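Flirstead Tidying Set: Gallery

The Flirstead set holds 2895 teleoperated episodes of household tidying, recorded for the Uniyal policy. Each episode is up to 50 seconds long and is stored with joint states, gripper commands and all camera streams on one clock. Operators were Ffion Gough and Ankit Bajpai. Labels were checked by Omprakash Awasthi.

Objects are moved between episodes — positions are never reset to a template. A subset of 501 episodes is held back for testing and does not appear on this page.

Head camera. Left gripper holding a scrap above the bucket, right gripper over the pile on the table.

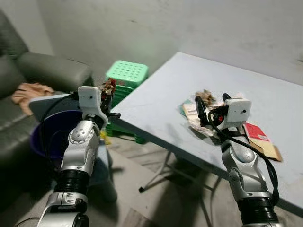 Wrist camera. Sofa seat, with the purple cup between the fingers.
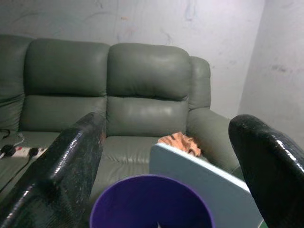
Wrist streams are the harder of the two to label. Objects enter and leave the view as the arm moves, so a label is carried forward only while some part of the object stays visible. The purple cup in the wrist view would keep its label, even though the lower edge of the image cuts through it. The orange cloth is partly hidden by the light-blue board and is tagged as occluded. Scraps on the table are labeled as one pile until a gripper closes on a single piece, at which point that piece gets its own track.

Label format questions go to Dumisani Kruger at the Undport office.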